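Sealing and Storing Reused Cartons: Bench Layout and Tape Consumption in a Small Store Room

Group project report, Packaging and Materials Handling module
Jadwiga Szewczyk, Cyprian Ostrowski, Muthoni Mwakalinga
Supervisor: Pichit Ruangrit
Submitted 2018-06-11

1. Background

The store room on the lower corridor holds stationery, spare glassware and returned course kits. Most of this material is kept in cardboard boxes that have been used at least once before. Boxes are resealed each time the contents are changed, and the old tape is seldom removed. Over several terms this produces a carton with many layers of tape, which is stiffer than a new one but harder to open cleanly and harder to recycle.

The project was set by Celina Michalski, who manages the room. She asked for two things: a fixed way of closing boxes that uses less tape, and a bench layout that lets one person do the work without walking back and forth to the shelves. The work was limited to reused cartons of small and medium size. Pallet boxes and postal tubes were left out.

2. Terms used

Closure tape means tape laid along the joint between the top flaps. Wrap tape means tape carried round the body of the box, over the side panels. Overlap is the length by which a strip continues past the edge of the joint and down the end panel. A pass is one continuous strip from start to cut.

3. Materials

Cartons were taken from the room as found. They were sorted into two groups, Flundel and Harska, after the names of the kits they had first held. Flundel cartons are single wall. Harska cartons are mostly single wall, with a few double wall boxes among them. A total of 41 cartons were used in the trial, and none was used twice.

The tape was ordinary clear packing tape from the room's own stock. Each strip was pressed down by hand along its full length. No filament tape or paper tape was tried. Loads were made up from sealed bags of dry sand, as these settle evenly and do not damage the inside of the box if it fails.

4. Bench layout

The first layout placed the table across the end of the room with the shelving behind the operator. This required a half turn for every box and was dropped after the first session. In the second layout the table stands in front of the shelving, so that finished boxes can be lifted straight over to the lower shelves. 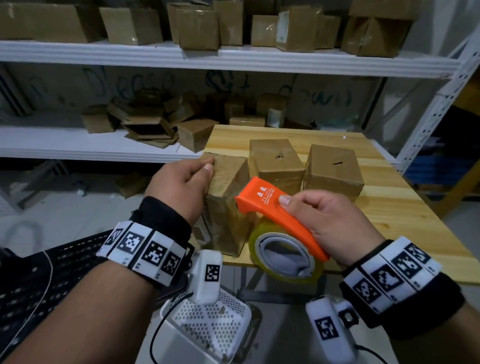
Tape handling had a larger effect on working time than the position of the table. With a loose roll the operator has to find the end of the tape, lift it with a fingernail and cut it with scissors, and the end is often lost again when the roll is put down. A hand-held dispenser removes most of these steps. The orange one used at the bench, marked YA LONG, is gripped from above by its curved handle, which leaves the left hand free to steady the side of the carton. For a tall box the steadying hand should be near the top edge, where a sideways push is most likely to tip it. Boxes waiting their turn were kept further back on the same table. Some of these have a short slit in the top, and such cartons need closer attention during sorting, as described in section 6.

The operator may sit for small boxes. Tall boxes were always sealed standing, as the seated reach over the top was found to be too short for a straight pass.

5. Method

Three closures were compared. Closure A was the existing practice in the room: closure tape on the top joint, followed by wrap tape until the operator judged the box to be secure. Closure B was a single pass of closure tape with a long overlap at both ends. Closure C was the same as B with one further strip across each end of the top, giving the shape of a letter H.

The length of tape used was measured by marking the start and end of each strip on the box and running a flexible rule between the marks. Sealed boxes were loaded to the working limit set by the room, left on a shelf over the weekend and then lifted by the body ten times. A closure was recorded as failed if any strip had lifted at the end or if the flaps could be parted by hand pressure.

6. Results

Closure A used a mean of 720 cm of tape per carton, nearly all of it wrap tape. Closure C used a mean of 163 cm. Closure B used less again, but its strips lifted at the ends on several Harska cartons, mostly where the strip had been laid over older tape with dust on it.

No closure of type A or C failed during the lifting test. On this evidence the wrap tape in closure A adds nothing to the security of the box at the loads used in the room. It does hold worn side panels flat, and a carton that needs it for that purpose should be taken out of use.

Cartons with cuts in the top panel were treated separately. A slit that runs beside the joint weakens the panel under the closure tape. Where it was shorter than the width of the tape, one patch strip was enough. Longer slits opened when the box was lifted, and these cartons were rejected.

7. Sources of error

The operators were not equally practised, and Cyprian Ostrowski sealed most of the type C boxes. Room humidity was not recorded. The measured tape length does not include wasted ends, which were more frequent with the loose roll. Layers of earlier tape were not counted, so their effect on adhesion can only be stated in general terms.

8. Recommendations

Closure C should be adopted for all reused cartons in the room. Old tape should be wiped with a dry cloth before a new strip is laid over it. The second bench layout should be kept. The Walczak shelving plan, which would move the heavier boxes to the lowest level, was not tested and is left for the next group. Spreadsheets and load sheets are in the Hirkine folder on the department drive.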